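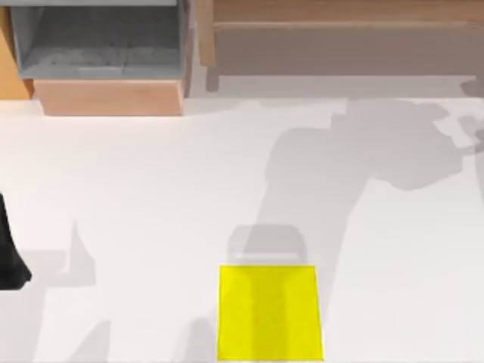

Posted in: Poems & Places | 22 Feb 2024

Quick one tonight, bus in the morning and I haven't packed.

Went to the reading at Wokstead library. They do it every year for the town's poet, the one who wrote the river poems, and this was 77 years since the death. Wreath at the plaque first, freezing, then inside for tea and the poems. 14 of us on the hard chairs. More than last year I think.

I had to learn The Ferry at Vanura at school and hated it. Forty lines, standing up, hands behind your back. Heard it tonight read slowly by a woman who clearly loved it and I got a lump in my throat at the bit with the lamps. Didn't expect that. Must be getting old.

What I didn't know – the first book was printed in 715 copies, paid for by selling a piano. Most went to relatives. The library has one, in a glass case, spine gone, somebody's shopping list in pencil inside the cover. Flour, candles, string. I looked at that longer than the poems to be honest.

Then the usual row over the house on Bang Street. Damp, roof going, council says wait till May. The Zulline Society have raised 2,000 pounds so far, wont fix a roof but its a start. One man wants it made into a museum, another says sell it and print the collected poems properly, cheap, so schools can have them. I'm with the second man. You can't even buy the late poems now, I've got mine as photocopies in a folder.

Biscuits were good. Walked home the long way by the river, bits of the ferry poem going round my head, got the third verse wrong twice.

Right – packing.

9 shares | 4 comments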